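Bistida Kitchen is coming back!

Great news for everyone who spent last winter with a bowl of noodles on their lap and Bistida Kitchen on the TV: the show has been picked up for a third season. Efren Saludo returns as host, and he's bringing 12 new episodes with him, four more than last time.

Filming starts in May, and this year the crew is leaving the studio for a few of the shows. First stop is the Pylypenko bakery in Vidov, where Efren will be up before dawn learning to shape rye loaves (he says he has never once made a round one).

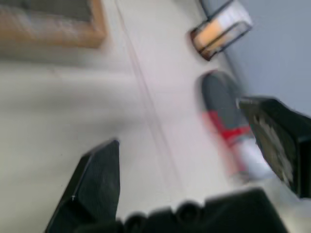
A blur of black over a pale floor.

The big change is the audience. Producers at Tinov had 744 requests for seats after season two, so they've finally added a proper gallery with room for 18 guests per taping. Yes, guests get to eat! Names will be drawn from the mailing list, so if you're reading this you're already in.

We're also thrilled that the viewer recipe segment is staying. Send in your grandmother's dumplings, your weeknight chili, anything you love, and keep it to one page.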